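**Floor board** (also *lap board* or *low board*) is a flat white panel with a raised or flush wooden frame, used lying down as a work surface for small objects. It is related to the wall whiteboard, but is placed on carpet or matting and has no pen tray.

## Use

Floor boards are used for sorting, clearing and placing exercises, in which small items are moved into a bowl or another container. The plain white surface makes coloured things easy to find, and the frame stops round items from rolling away. In the Trornum nursery schools the board was introduced in September as a replacement for trays – the older trays were kept for water play.

## Sizes and makers

The workshop Hedegaard in Eltness makes the board in 2 sizes. The larger one is 100 cm long and weighs 4 kg. A cheaper model, sold under the name Duvia, has a narrower frame and is said to bend after long storage against a wall.

## Care

The surface is wiped with a soft cloth. Marks from pens should be removed on the same day. The frame is not treated with oil, as this can stain the carpet.
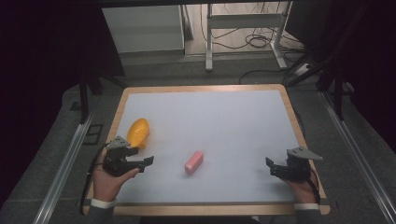
*Floor board with a light wooden frame, a yellow plastic bowl and a small pink block, on grey carpet*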